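Shop > Grippers & End Tooling > Two-Finger > Hukine 2 with wrist camera

Hukine 2 two-finger gripper, wrist camera kit

Price: 865 for the kit, 805 without the camera bracket
Spare finger pair: 250
Supplied by Allgate

The maker's sheet says the Hukine 2 is "ready for any kitchen." We sell it and we wouldn't say that. It's a decent gripper for light pots, cups and small boxes, and the price is fair if that's your list. If your list has wet plates on it, ask us for a trial unit before you sign anything.

Budget for fingers. The sheet doesn't give a wear life and we couldn't get one out of the maker in April, so we tell people to put two spare pairs in the first order. You may not need them. You'll be annoyed if you do and the lead time has slipped again.

The camera sits close to the work and it wants light. Plan for a lamp over the bench – it isn't in the kit, and the brochure shots were clearly done with one. Check too how much of the view your own fixtures will block once the arm is down low. A panel or shelf wall that seems harmless on a drawing can hide the bottom half of a pot.

Returns are accepted on unused kits only. Mounting plates are sold separately, which we think is cheeky.

Comments

Forough Tehrani: Does the 805 version take a bracket later, or is it a whole new wrist?

Yatziri Beltrán: We went from a Granström to this at our Jivville site. Fine so far, but the lamp and plates weren't in my budget. Add them up first.

Forough Tehrani: Thanks. Still waiting on the bracket answer.
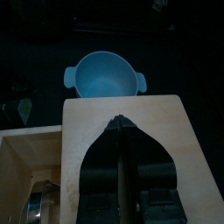

Wrist view in low light: blue pot behind a plywood panel, fingers in the arch.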